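The arm on the worktop

A kitchen is a poor place to put a robot arm. The light changes, the surfaces shine and the cables have to go somewhere. The Drarkum build went into one all the same, and the builder has kept a log of it since December.

The arm is driven by a Dallus control board, bought second-hand, with a power supply from Bellby. Parts came to £485, excluding the gripper fingers, which went through 16 versions before one closed squarely on a thin bar. Early fingers were too wide. Later ones flexed at the tip and lost their grip as soon as the load moved off centre.

Drawers

Drawers were chosen as the first serious job. The front has to travel in a straight line, while an arm made of rotating joints prefers to move in arcs. Any error in the path turns into side load on the runners. The Drarkum software deals with this by splitting the pull into 54 short moves and checking motor current after each one. If the current climbs, the wrist gives way slightly before the next move begins.

The worktop is kept stocked as it would be for cooking — toaster, boards, jars and all. 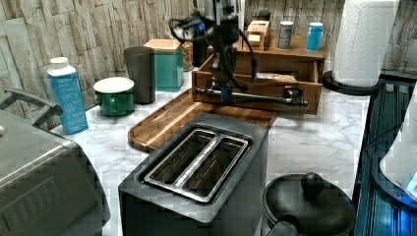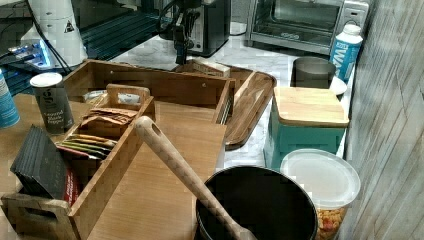 Cables and clearance

Cable routing took longer than the software. The first loom was tied close to the joints and pulled tight whenever the wrist turned. The present one runs in loose loops, which need more room but put less strain on the connectors. A Dervishi clamp holds the loom above the elbow.

Clearance is set in software at 2 cm over the tallest item on the worktop. This is generous for a bare counter and barely enough for a bottle that has been moved. Cable loops are not included in the model, so slow travel speeds remain in force near anything upright.

The next revision will have a shorter wrist and a separate stop circuit. The finger drawings are finished. The wrist bracket is still waiting for a bearing of the right size.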